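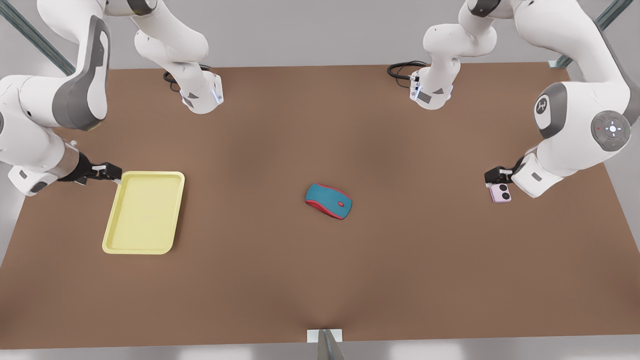 Why does the bed board on our Gandura listing still say we are full when we have cots open?

The bed board only refreshes when the evening count is saved and closed, so a count left open overnight will keep showing the last number you sent.

Ticket 472
Submitted by: front desk, Nicholas House family shelter
Status: solved, left open for comments

Hello, and thank you so much for picking this up! We're a small family shelter with a dinner pantry on the side, and most of our calls come from folks who found us on the Gandura directory. Since early November the page has said "Full, call for waitlist" even on nights when we had beds to offer. A mom with two kids told us she almost didn't bother calling, and that just about broke our hearts. We've tried logging out and back in, and we tried the other computer in the pantry office (it's slower, but it does work). The pantry hours on the same page are correct, if that helps.

Reply from directory support, 9:40 a.m.
Good morning, and I'm so sorry about that, especially for the mom who nearly didn't call. Your listing has 25 beds on it and the last closed count used all of them. There's a newer count sitting there open. Could you go to Tonight, then Evening Count, and tell me if you see a yellow Save and Close button at the bottom?

Reply from front desk, 10:15 a.m.
Yes, there it is! We'd been pressing plain Save, which is what the old screen had. I pressed the yellow one and waited about 2 minutes, and the page now says beds available. The Hirnen Street overflow room still shows full, though.

Reply from directory support, 10:50 a.m.
Wonderful, half the battle. Overflow rooms have their own count, and yours is still tied to the Ama intake form you used last winter. I've switched it over on my end. Please close a count for Hirnen Street tonight the same way and let me know what the page says.

Reply from front desk, 8:05 p.m.
Closed both counts after dinner and both are showing right. I've taped a note by the phone for the night shift. Thank you again, and stay warm over there!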